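The Wastebasket at Nakwood

I took the night job at Nakwood because my cousin said it was mostly carpet. She was right about that! Floor after floor of gray carpet, the streaky kind that hides everything except paper clips, and me with my cart and my roll of blue bags, changing liners until my thumbs went numb.

The rule on the third floor was shoe covers. You put them on at the elevator, you took them off at the elevator, and Femo, who ran the shift, checked. I hated them. They make you walk like you're sneaking up on somebody, which I guess I was, sort of, because that was the month I started looking for Nidia Henao.

I'd never met her. I only knew her from her trash (I know, I know). She had desk 33, by the window, and every night in her wastebasket there was a note folded into a square. The first one said "330 left." I figured it was a diet thing. The next week it said "200 left," and I stood there with the bag half tied, doing the math like an idiot. Nobody quits 130 calories.

So I wrote back. I tore a strip off my supply sheet, wrote "200 what?" and dropped it in the fresh liner before I pushed the cart along. I felt sick all the way to the bus. You don't talk to the desks. That was Femo's other rule.

The answer was waiting the following night, same square fold. "Pages. It's about Llanos, where my mother grew up. Who is this?"

I wrote, "The trash." Then I thought that sounded rude, so I added, "I mean I empty it."

We went on like that clear into December. She told me there was a horse in it named Stetorari, and that her mother would be furious about chapter four. I told her about the bus, and my cousin, and how a liner sounds when you shake it open in an empty building. She asked me to describe it better. I tried for three nights.

When I think of that winter I think of looking down. Blue plastic on my feet, blue plastic in the basket, gray in between.
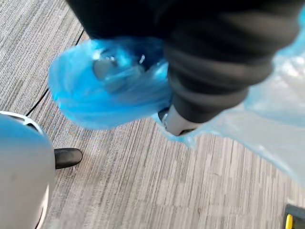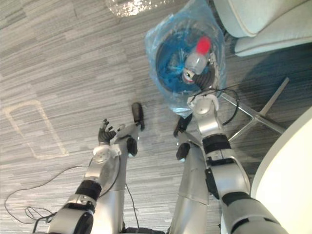 Her last note wasn't folded at all. It was taped flat to desk 33, which had been cleared down to the lamp, and it said "0 left. Bottom drawer." I checked over my shoulder for Femo and pulled the drawer open.

The whole thing was in there, tied with kitchen string, the last page numbered 955. On top she'd written, "Fix the part about the bags, I got the sound wrong."

I sat down in her chair with my shoe covers still on and went looking for a pencil.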